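Also, ich war im März bei Lameck zum offenen Nachmittag, und ich muss das jetzt aufschreiben, bevor ich die Hälfte wieder vergesse. Eingeladen hatte mich Nermina Omerović, die dort an der Planungssoftware sitzt und mir seit Monaten vorschwärmt, wie viel schöner ihr neuer Stack sei. Los ging es um 10 Uhr, mit Kaffee und viel zu viel Kuchen.

Angefangen haben wir bei Krešimir Perić und der Lokalisierung. Sein Thema sind die Marker: Wo ist der Greifer, wie ist er gedreht, und wie sicher bin ich mir da eigentlich? Er hat uns eine aufgezeichnete Bahn abgespielt, einmal roh und einmal geglättet — die rohe hat gezittert wie ich nach dem dritten Espresso! Spannend fand ich, dass er beim Glätten sehr zurückhaltend ist. Zu viel Filter, und die kleinen Korrekturen kurz vor dem Zugreifen sind weg, und genau die will man ja lernen.

Danach Matić, das hauseigene Werkzeug zum Sichten der Aufnahmen. Man zieht zwei Zeitleisten übereinander, linke Hand, rechte Hand, und sieht sofort, wenn die Uhren auseinanderlaufen. Früher haben sie das mit einem Skript und viel Geduld gemacht (Nermina hat dabei die Augen verdreht). In der Demo lagen 76 Episoden, 9 davon rot markiert, fast alle wegen Zeitversatz. Ich durfte selbst eine reparieren und war danach unangemessen stolz.

Zwischendurch lange Diskussion mit Rok Stojanovska über Koordinatensysteme. Er rechnet alles relativ zur Startpose, Nermina hätte lieber einen festen Bezug zum Tisch, und die beiden führen diese Debatte offenbar nicht zum ersten Mal. Ich neige zu Rok, hab aber vorsichtshalber nur genickt.

Zwei Greifer, zwei Hände, und jede Menge Marker:

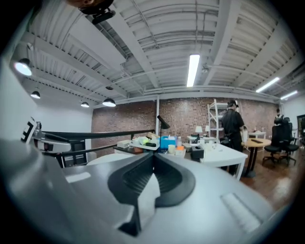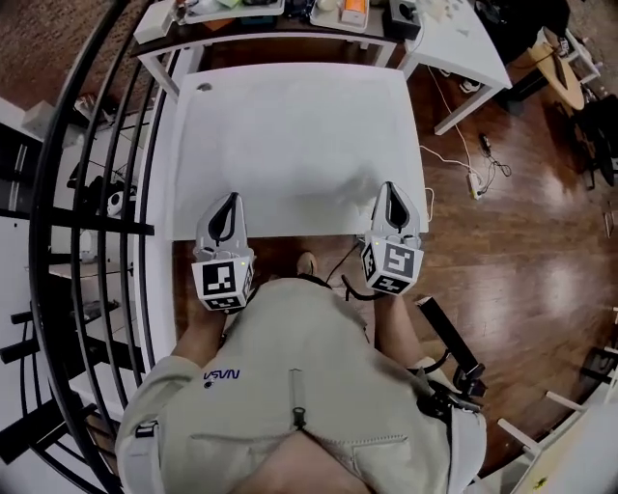 Was ich mir noch notiert habe: Der Planer läuft bei ihnen getrennt von der Regelung und schickt immer nur kurze Bahnstücke rüber. Kommt das nächste Stück zu spät, bremst die Regelung sanft ab, statt stur weiterzufahren. Klingt banal, aber bei uns ruckelt es an genau der Stelle, und ich habe mir gleich 3 Seiten dazu vollgeschrieben. Die Schnittstelle heißt Bindora und soll demnächst ordentlich dokumentiert werden — mal sehen, Nermina hat dabei sehr in ihre Tasse geguckt. Ich probiere das Abbremsen jetzt erst mal bei uns in der Simulation aus und schreibe dann, wie es läuft.

Kontakt | © Rurard-Blog | Nach oben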